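How I Check a Grasp Planner for Background Cheating

So you've trained a grasp planner, it scores great in your own lab, and then you carry it one room over and it falls apart. Been there! My first Plisto model did exactly that, and it took me most of April to work out that it had been learning my walls. Now I run a background swap test on everything before I believe a single number, and I'd love for you to try it too.

You'll want a fixed camera, one table, and a handful of everyday items. Baskets, bins and a houseplant are plenty. Go for a place with a lot going on behind the table, the busier the better.

First, lock the camera down and don't touch it again. Then record your objects with the arm parked well out of view. I take 600 stills per layout and use 4 layouts, moving things around on the table between them.
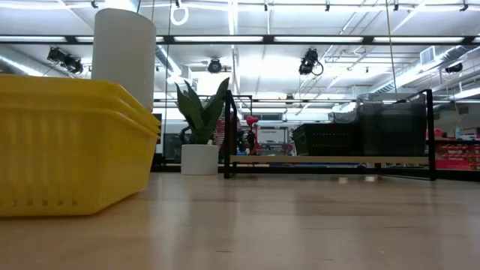
Next, mask out everything past the far edge of the table and paste in backgrounds from other rooms. Blair Lennox wrote our masking script and it's pretty forgiving, but thin stuff like leaves and rack posts still needs a quick cleanup by hand (put some music on).

Now run the planner on both sets, the originals and the swapped ones, and compare the grasp points it picks for each object. If a point moves more than 2 centimeters, I call it a flip. Count up your flips for each layout — don't average them together, or one easy layout will hide a bad one.

My old model flipped like crazy on see-through bins. After I retrained it with swapped backgrounds mixed in, the flips dropped a lot, though the bins are still its weak spot. Firouzeh Parsa thinks depth input would fix that, and I'm trying it next.

One last tip: keep the same random seed for both runs. I forgot once and spent 6 hours chasing flips that were pure sampling noise. Ugh!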